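Keeping a Hand-Held Gripper in Service

Posted in March by Mārtiņš Kairys

The hand-held grippers at Prikside are used by several operators over the course of a shift, and their upkeep has been part of my duties for the past year. Colleagues at our Groltow site have asked for a written account of the procedure. The notes below apply to the units in the grey housing. The older Pruitt units have a different jaw and are covered separately.

Inspection takes place at 7 a.m., before the first session. The housing is wiped down with a dry microfiber cloth. Solvent cleaners are not permitted, as they left a permanent haze on one of our covers last winter. The operator then looks over the rubber lining of the opening under a desk lamp, paying attention to the rim and to the textured inner surface. Lint is the most frequent finding. Garment work produces a great deal of it, and it settles into the texture, where a cloth will not reach. A soft nylon brush removes it in a minute or two.

The ribbed pads on the housing are checked next. A pad that lifts at a corner is to be replaced the same day. Pressing it back down has never held for us beyond a single session. New pads are kept in the drawer marked Bandine, together with the adhesive and the plastic scraper. Please return the scraper.

Every 1,000 cycles the unit is opened and the linkage is cleaned and greased. We use 3 drops of light oil on each pivot and no more. Excess oil migrates to the lining, and the lining must then be discarded. The unit that is currently in use reached 153 cycles this morning since its last service, and its lining remains in good order.

Adjustments to fit are made with the unit at working height, near the objects it will handle. Bench settings have proved a poor guide for hanging clothes.
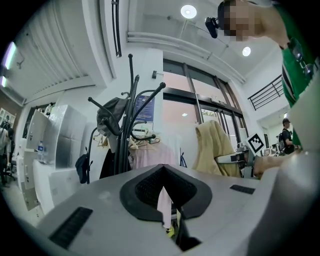 Gripper at the coat rack, with a hand reaching toward the back of the unit.

After any adjustment, the operator opens and closes the jaw by hand several times and listens for a click on the return stroke. A click calls for the linkage cover to come off again, and the session does not begin until the sound is gone. The result is entered in the service log with the unit number and the operator's initials.

A parts list for the grey units will follow once Groltow has confirmed which size of pad it holds in stock.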